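Replacing the Finger Pads on a Hand-Held Gripper

Filed under: Maintenance, Hand tools
Applies to: two-finger hand-held grippers with screwed plate fingers and bonded pads

Pads wear out before anything else on these tools. The texture goes first at the tips, then a corner starts to lift, and after that small things begin to slide out of the grip when you turn your wrist. We change ours at the Millport shop every 6 weeks, or sooner if a corner is up. The job takes less than an hour of hands-on time, plus a wait for the adhesive.

What you need

Replacement pads, one matched pair
Hex drivers to fit your finger screws
Plastic scraper
Isopropyl alcohol and lint-free wipes
Contact adhesive, or the backing film supplied with the pads
Low-strength threadlocker
Two small spring clamps and some scrap foam
A paint marker
A shallow tray for the screws

Order pads in pairs from the same batch. We get ours from Drotby, cut to shape. If you cut your own, cut both from the same sheet with the texture running the same way.

Before you start

Power the tool down and unplug the cable at the host end. Leave the cable attached to the tool unless it is in the way. Write down the cycle count if your software keeps one. Ours showed 1,403 on the last change, and the pads were ready to come off.

Open the fingers all the way. Look at both pads under a desk lamp and note where the wear is. Even wear at the tips is normal. Wear on one side of one pad means the fingers are not closing square, and new pads will go the same way until that is fixed. See "Fingers do not meet" below.

Removing the fingers

1. Put a paint mark across each plate joint so you can line it up again.
2. Support the finger with one hand and back the screws out a quarter turn each, then go around again and take them out.
3. Lay the screws in the tray in the order they came out. Some tools use two lengths.
4. Lift the finger away from the body. Do not pull on the rail or on anything mounted to it.
5. Do the other finger the same way. Keep left and right apart.

You can change pads with the fingers still on the tool, and people do. It is harder to scrape cleanly, and adhesive crumbs get into the slide. 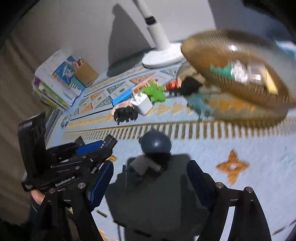
Changing the pads

Work the plastic scraper under the lifted corner and push along the plate. If it will not move, warm the pad with a hair dryer on low and try again. Do not use a steel blade. A scratch in the plate leaves a high spot under the new pad.

Wipe the plate with alcohol until the wipe comes away clean. Let it dry for five minutes.

Dry fit the new pad. It should sit just inside the plate edge all the way around. Trim it now if it hangs over. Apply a thin coat of adhesive to both surfaces, wait until it is tacky, and set the pad down from the base toward the tip. Press out any air with your thumb.

Put foam over the pad, clamp it, and leave it. Our adhesive wants 72 hours for full strength. Check the label on yours. Using the tool the next morning is how we lost a pad last July.

Putting it back together

Refit each finger to its paint marks. Use one small drop of threadlocker per screw. Start all the screws by hand before tightening any of them, then snug them down evenly. Stop when they are snug.

Close the fingers slowly on a strip of printer paper. Pull the paper at the base, the middle and the tip. The drag should feel the same in all three places.

Plug in, power up and run the open and close calibration. New pads are thicker than worn ones, so the old closed position will be wrong. Then take the tool to wherever you do your normal work and pick up a mix of hard, soft and thin items before you record anything you plan to keep.

Troubleshooting

Fingers do not meet: Loosen one finger, close on a flat shim, and retighten with the shim held in place. If it comes back within a week, check the rail for play.

Pad lifts again at the same corner: Old adhesive left on the plate. Strip it and clean it again.

Grip reads partly open when closed: Calibration was skipped, or was run with something between the pads.

Screws work loose: Clean out the threads and replace the threadlocker. Do not just tighten them more.

Keep a log with the date, the count and which pads went on. The Woldegiorgis pad sheet has a blank form on page 161 of the shop binder.

Related pages: Cleaning the slide rail. Cable strain relief. Stulodberg bench clamp setup.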